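Ernorura – Résidence meublée Priston
Fiche de contrôle : chambre, literie et linge posé
Version d'avril – à remplir sur place, une fiche par chambre

Codes : C = conforme, NC = non conforme, R = réserve, SO = sans objet. Tout point noté NC ou R appelle un commentaire.

1. Accès et circulation

1.1 Ouverture complète de la porte, sans frottement : C
1.2 Passage libre entre la porte et le lit, largeur minimale 82 cm : C
Commentaire : mesure prise au point le plus étroit, porte ouverte.
1.3 Absence de câble ou de rallonge en travers du passage : C
1.4 Tapis antidérapant ou fixé : SO

2. Électricité et chauffage

2.1 Prises fixées, sans jeu ni trace d'échauffement : R
Commentaire : une plaque à resserrer côté fenêtre. Pas d'élément sous tension accessible.
2.2 Distance entre le convecteur et tout textile, minimum 300 mm : C
Commentaire : distance à reprendre si le lit est déplacé. La retombée du drap compte dans la mesure.
2.3 Lampe de chevet stable, ampoule conforme à la puissance indiquée : C
2.4 Détecteur de fumée Shibata, essai par bouton : C
Commentaire : signal audible depuis le couloir, porte fermée.

3. Literie

3.1 Sommier et pieds, serrage et aplomb : C
3.2 Matelas, état de la housse et des coutures : C
3.3 Linge de lit, absence d'accroc ou de brûlure : C
Commentaire : linge à fond crème et imprimé floral. Les bruns et les bleus du motif peuvent masquer une tache de petite taille ; contrôle à faire sous éclairage direct.
3.4 Surface du lit dégagée avant inspection : NC
Commentaire : vêtement sombre à bandes laissé sur le lit, non plié. Voir les deux vues et le point 4. 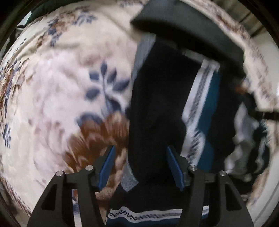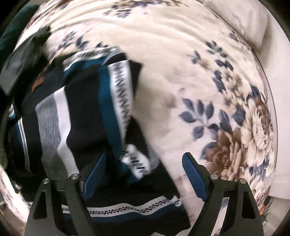 Point 3.4 – textile sombre et bandes à motif en zigzag, sur fond crème à fleurs.

4. Linge et vêtements

4.1 Vêtements pliés ou suspendus : NC
Commentaire : la seconde vue montre le désordre des plis – les bandes bleu canard et la bande blanche à zigzags noirs partent dans des directions différentes. Plier à plat, bandes alignées, avant rangement.
4.2 Tri clair / foncé avant lavage : R
Commentaire : pièce presque noire ou bleu marine, avec du blanc et du gris. Consulter l'étiquette d'entretien. À défaut d'étiquette lisible, laver séparément et à froid. Ne pas joindre au linge de lit crème.
4.3 Contrôle des poches avant départ en blanchisserie : SO
4.4 Sac de linge Flotimex, fermeture et étiquetage : C
Commentaire : charge limitée à 5 kg par sac. Au-delà, répartir sur deux sacs.

5. Rangements

5.1 Armoire fixée au mur, essai de traction manuelle : C
5.2 Tiroirs munis de butées : C
5.3 Objets lourds placés en partie basse : C
5.4 Cintres en nombre suffisant : R
Commentaire : complément à prendre au local linge. Le réassort se fait sur le lot commun de 1 000 pièces, bon de sortie à joindre.

6. Suites à donner

Points 3.4 et 4.1 : plier le vêtement, dégager le lit, puis refaire le contrôle 3.3 sur toute la surface du linge de lit, y compris la zone couverte.
Point 2.1 : resserrage après coupure du circuit concerné – intervention habilitée uniquement.
Point 4.2 : décision de lavage à inscrire au registre du linge.
Point 5.4 : réassort avant la prochaine visite.

Chambre maintenue en service sous réserve du point 2.1. Fiche à classer avec le plan de la chambre, copie au local linge.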